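Workshop Tips: Planning for a Robot Arm Without Wrecking Your Budget

3 min read

So you want an arm that picks things out of a bin. Good! It's the most fun you can have with a shop budget, and I say that as someone who also loves a new bandsaw. I've helped set up two of these now, one at Atberg and one in the back half of the Sterken shop, and most of what I learned had to do with everything you buy besides the arm.

Start with the gripper. Write down the five oddest things you expect to pick up (really write them down, with sizes) and shop for fingers that suit the worst one. Narrow fingers get down beside things that lie flat. Wide pads hold better but need room on both sides, and a deep bin with slanted walls doesn't give you much. Parvathi Nambiar talked me into pricing a second set of fingers at the same time as the first, and I'm so glad she did.

Next, cables. Put them on the budget as their own line! Power, signal, air if you use it, plus ties and spare connectors. Every one of those has to follow the arm when it bends and twists, so buy longer than the tape measure tells you and leave a generous loop at each joint. Then move the arm slowly through its farthest reaches and watch the slack before you tighten a single tie.

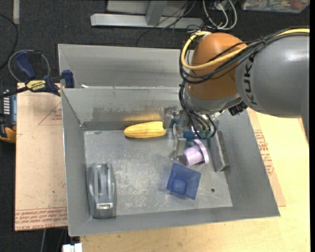

KUKA arm working in a metal bin, with an IRWIN bar clamp on the edge.

Clamps are the best money you'll spend. A bin that creeps a little with every bump will ruin your positions by lunchtime, and a couple of decent bar clamps cost next to nothing beside the rest of the order. Put them where the arm doesn't travel. Check the handle too — it sticks out farther than the jaw does.

For test objects, skip the catalog and raid the kitchen. Play food, small plastic tubs, a tape dispenser, something rough, something see-through. Lorcan Mac Carthaigh keeps a crate of this stuff and we fought over a plastic lemon for most of February. Clear and shiny things are the hard ones if you're using a camera, so get a few in early, while you can still change your mind about the lights.

Sheet metal bins take a beating and keep going, but they throw reflections. Budget for a lamp you can move, or try a matte liner first.

Leave money for the table. I set aside 600 dollars for ours at Sterken and used all of it, mostly on bracing. Look up the arm's weight and its base loads in the manual before you shop, and ask the supplier what has to be bolted down. Same goes for guarding and the emergency stop: price them with the arm, on the same sheet, on the same day.

Last one — keep back enough for three replacement gripper fingers. You will bend one. I bent mine the first week and had a wonderful time doing it.

Next up: used controllers, and what to ask before you drive out to look at one.

Get new shop tips by email. Enter your address to join the newsletter. Unsubscribe at any time.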